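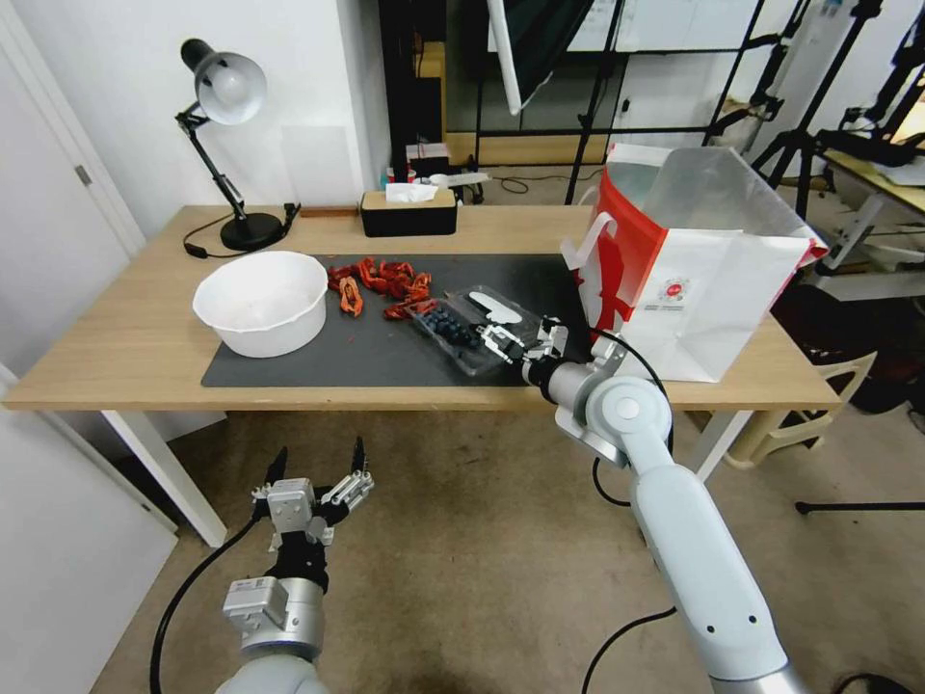
Shooting Sports / Industry News

Standari adds two rifle cases to its Stitness line

Standari will begin shipping two padded rifle cases to US dealers in September. The Stitness cases fit bolt-action rifles with a scope mounted and come with a lockable zipper.
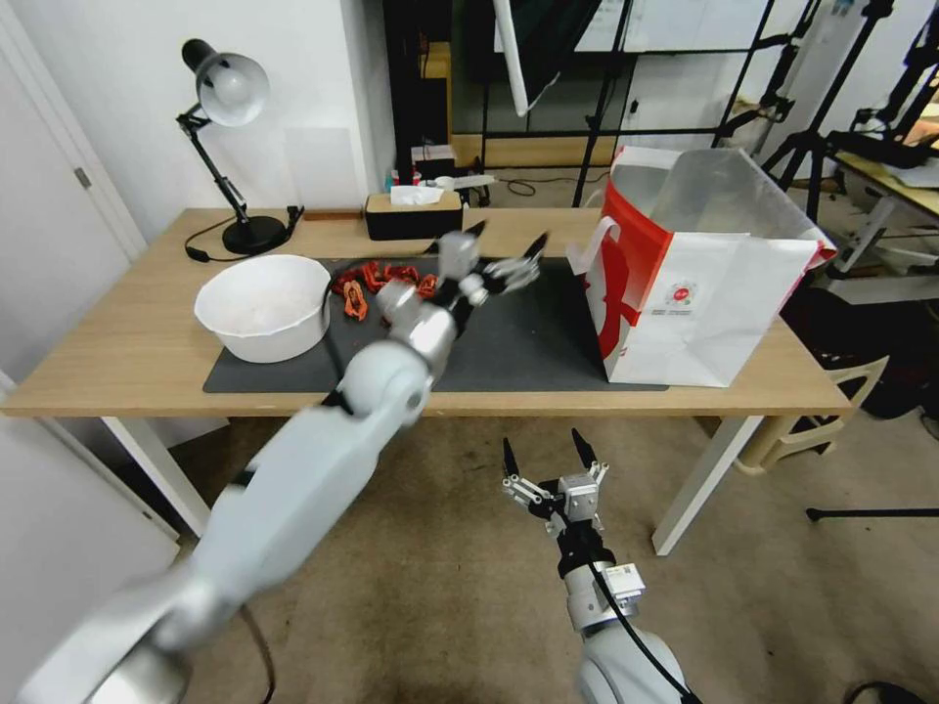

Photo: Standari

"Hunters asked for a case that carries well on a long walk - and that fits behind a truck seat," said Gertraud Wieser, product manager at Standari.

Each case has a 10-year warranty on stitching and zippers. Dealers can order now through Skollular, the company's US distributor. Press contact: Mechthild Ortner, Standari.

This site uses cookies. By continuing to browse, you agree to our cookie policy.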